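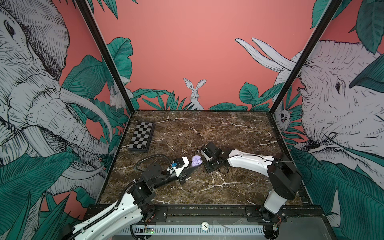
Two weeks of being a puppeteer

15th December
By Jayanthi Rodrigues

Print this item | E-mail this item

I've been teaching a pair of robot arms to put an earbud back in its case, and I have to tell you, it has made me a much more patient person at home. Or so I claim. My family may see it differently!

Those of you who came over from the Grasso side of the building will know the old way we did this kind of thing, with someone typing in positions and running the program and then typing in slightly different positions. For this job we're showing the arms what to do by remote control. I sit at a desk with a pair of small hand controls, one for each arm, and whatever I do with my wrists and fingers the grippers do on the table. Every go gets saved, and the whole pile of them is what the software learns from.

The task sounds like nothing. Left arm steadies the case, right arm picks up the bud, bud goes in, lid closes. I do that with my own hands while looking for my keys. Doing it through two grippers is another matter (my first clean run took me most of a morning, and I was so pleased I stood up and knocked the left control off the desk). The bud is small and white and fiddly to get hold of, and I never seem to find a good side to grab. Squeeze it a bit off center and it shoots away across the marble pattern like a watermelon seed. The case is kinder. I picked the purple one because I can find it fast on my screen, and also because I like it.

Devendra Katiyar got me started, and his advice was to slow down until it felt silly and then slow down some more. He's right, mostly. I did find that if I crawl along the whole way, the arms learn to crawl too, and they hang over the bud for ages as if they're thinking about lunch. So now I move at a normal pace while I'm crossing the table and only go slow for the last little bit, right before the fingers close. Devendra and I have argued about this over several coffees and he has come partway around.

Other things I've picked up, for anyone signing up at Eneck in the new year:

Move the case between runs. Turn it, slide it, put it somewhere awkward. I spent two whole days putting it down in almost the same spot without noticing, and those runs taught the arms very little that was new.

Keep your fumbles if you recovered from them. I used to throw out any run where I dropped the bud and picked it up again, and Devendra nearly cried when he heard. A run that shows how to fix a slip is worth having – bin the ones where you gave up.

Take breaks. I do 12 runs and then get up and walk to the window. After that many my hands start to rush.

We have 415 good runs saved so far and the target is 800, so I'm a little past halfway and will be at it for a while yet. We let the arms try it alone last week using only what we had by then, and they got the bud in on 8 tries. I yelled loud enough that people came in from the hall. The closing of the lid is still shaky, with the left gripper tending to nudge the whole case along when it ought to be holding still, and I think that's my fault, as I do exactly the same thing when I'm tired.

If you'd like a turn on the controls, come by and ask. No experience needed, and people who knit seem to do very well at it. The Tristia team has the desk in the mornings until the break, so afternoons are best. Sotholm folks, your badges should work on our door now, but e-mail me if they don't and I'll come down and let you in.

Print this item | E-mail this item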